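Robot station at Virwood moves into second phase

The two-armed robot at Virwood's returns and packing site started its second phase in July, and the questions have been coming in ever since. Some are about how the thing works. Most are about what happens to the people who do the bench work now. This item tries to cover both.

First, the background. Virwood handles returned goods for several retail customers, with Zivex being the largest. A return comes in, somebody opens it, takes out the contents, checks them against the slip and puts them in the right bin. Empty bags and liners go one way, goods go another. The bench team has 200 people across two shifts, and in a normal week each bench gets through 1448 items. After the holidays it is a good deal more, and that is when wrists and shoulders start to hurt.

The robot station is meant to take over the first part of that job, the opening and emptying. Reading slips and judging whether a sweater has been worn stays with people. The system is built on software from Gresolov, and our own engineering group is teaching it the movements one at a time. It has two different hands. The left has fingers, and the right is a plain two-jaw gripper. The engineers wanted to find out which one copes better with soft things, and so far neither has a clear lead. Bags are hard. They fold, they slump, and a thin plastic liner will cling to whatever touches it.

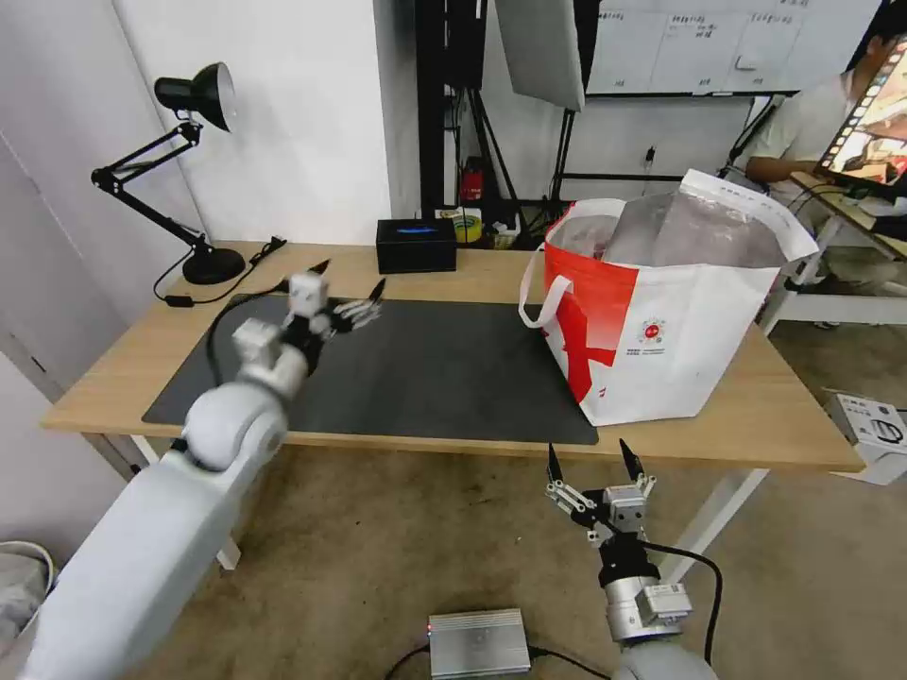 Said Zerouali would like the company to stop talking about the robot as a helper until the bench team has had a say in what it helps with. He wrote to the newsletter after the first phase and agreed to have his points passed on. His view is that emptying bags is dull but it is also the easy part of the hour, the part where you can look up and talk to the person beside you. Take that away, he wrote, and what is left is eight hours of slips and close checking, "which is harder on the eyes and harder on the head." He asked for the rate per bench to be looked at again before any station goes live on the floor.

That point was raised with the operations office, and the answer is that the rate will be reviewed. There is no new figure yet. What has been agreed is that nobody will be measured against the old number while working next to a station, and that checkers will rotate off the slips every two hours. Rotation starts with the morning shift.

On jobs, the position has not changed since the spring. No bench positions are being cut during phase two. Hours stay as they are. Temporary hiring for the peak season will probably be lower than last year if the stations do what is hoped, and agency staff have been told so. Past the end of phase two, the company has made no promise either way, and the staff council has asked for one in writing.

There are also some new tasks. Every station needs an operator who knows what a normal bag looks like, can stop the arms, clear a jam and start the cycle again. Six people from the benches are being trained for this now. The course is run in house, takes four weeks and is paid at the normal rate, with a higher grade on completion. Several people who asked about it were worried that they would need to write code. They won't. The trainers would sooner have someone who has opened a few thousand parcels.

As for progress, phase one ended with 2000 practice runs logged, and 688 of them were finished without a person stepping in. That is well short of what a bench needs. The engineers expected it to be low, as the early runs included a lot of deliberate changes to the bags and the way they were placed. Phase two uses a smaller range of bags and more attempts with each one. Results will be posted on the board outside the break room when the phase is over.

The safety rules for visitors are short. Stay behind the tape when the arms are powered, ask before you touch anything on the desk, and leave drinks outside. Bench staff who want to watch a run can come by at 2:30 p.m. on any working day, in groups of up to four. Team leads have the sign-up sheet.

The next group of operators will be chosen after the Fawzy site has its own station set up. Applications go through team leads, and people on either shift can apply.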